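Rultmont massage ball review: cheap, plain and oddly hard to put down

I've had a grumpy left shoulder since the spring I decided to repaint the whole hallway myself, and since then I've bought more gadgets for it than I'd like to admit. Heat pads, a thing with knobs on a stick, a vibrating cushion that made the dog leave the room. So when the Rultmont ball went on offer at Largate I put it in the basket along with some bin bags and didn't expect much.

It's a firm ball you lean on. You put it between your back and the wall, or under your foot, and you roll about until you find the sore bit and swear at it. There's no charger and no app, hurrah!
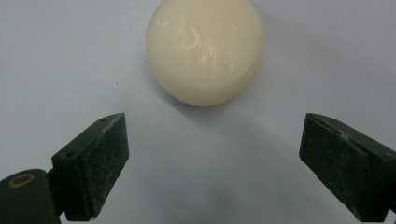

I started with feet, as the leaflet suggests, sitting down with only a bit of weight on it. Lovely. I do it while the kettle boils now, and by the second week my heels had stopped complaining first thing in the morning. Standing up is another matter - I tried that on day one and had to grab the worktop, so do ease into it.

The shoulder took longer to get right. Against a painted wall the ball slides more than I'd like, and if you're wearing anything silky you can forget it. A cotton T-shirt is best. Once it's sitting in that horrible knot next to the shoulder blade, I stay there for 3 slow breaths, move it a tiny bit, and go again. I've timed myself and I rarely last longer than ten minutes, but that's plenty.

My old one was a Moges, which is softer and has a sort of rubbery skin. It grips the wall better, I'll give it that, but it picked up every hair in the house and went flat on one side after a winter. The Rultmont wipes clean with a damp cloth and a drop of washing-up liquid.

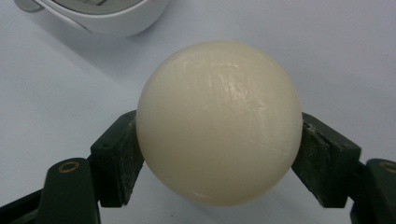 Price next. I paid 26 pounds, and that included a drawstring bag and the leaflet. The bag is thin and the string came out of mine on the first weekend, so I wouldn't count that as a selling point. The leaflet is better than most. It has proper drawings and it tells you where not to press (the spine, the backs of the knees, the front of the neck), and I wish my old one had come with the same.

I also read through a fair chunk of the 3,000 reviews on the Largate site before writing this, mostly while lying on the floor. The main moan is that it's too hard for beginners. Fair enough. If you bruise easily or you've never used one of these, the Poltura set gives you 2 balls, one soft and one medium, and you can work your way up.
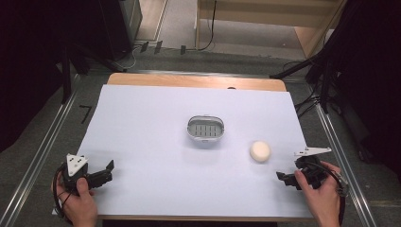 Noise is worth a mention if you live upstairs. Drop it on floorboards after nine at night and you'll be apologising on the landing the next morning. I use mine on a folded towel in the evenings, and that sorts it.

Would I buy it again? Yes, for feet and shoulders. For hips I still go back to the foam roller, as the ball digs in too sharply for me there. Four stars, with one knocked off for the bag.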